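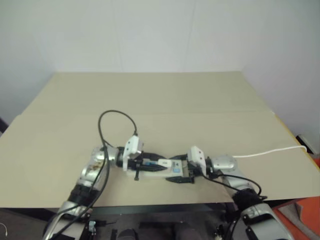
8/20/20

I finished the collected columns of Divina Lagman last night, all 124 of them, and now I am in the sour mood you get after spending two weeks with someone funnier than you are.

If you didn't grow up getting the Wekumlow paper thrown into your hedge, a word on who she was. She wrote on the back page for years, between the tire ads and the bridge results, and she treated the county zoning board the way other writers treat the fall of Rome. Her best-known piece is the one where she reads the entire parking ordinance aloud to her dentist. My favorite is the December column about being asked to say a few words at the funeral of a man she had insulted in print 8 times. She says a few words. They are mostly about his hat.

The book is from Redasetti, a press that seems to believe an index is a sign of weakness. It runs to 238 pages and the columns are not in order of date. They're in order of "mood," according to the introduction, so the mayor resigns on page 40 and gets elected on page 190. I thought this would bother me more than it did. Mayors in Wekumlow always had a certain looseness about them.

What bothers me is the footnotes. Somebody has decided that readers need help with the jokes. When she calls the Raptis Hotel "a fine place to have been robbed," a little number sends you to the bottom of the page, where you learn that the Raptis Hotel was a hotel.

I can't be neutral about her, I should say. I wrote her a letter when I was nineteen, enclosing a satire of my own on the student senate. It was nine pages long and had a talking goat in it. She sent it back with one line in pencil: "The goat is fine. Cut the senate." I've been carrying that around ever since and I still don't know if she was being kind.

Not all of it holds up. The travel pieces are thin, and there's one on aerobics that should have been left in the drawer. She was also wrong about cable television, at length and more than once. But then you turn the page and she's back at a school board meeting, wide awake, with a pencil, and you feel sorry for everyone at the front table.

My copy came from Idinetti Books, who still had a stack by the register when I left. Skip the introduction. Start with the hat.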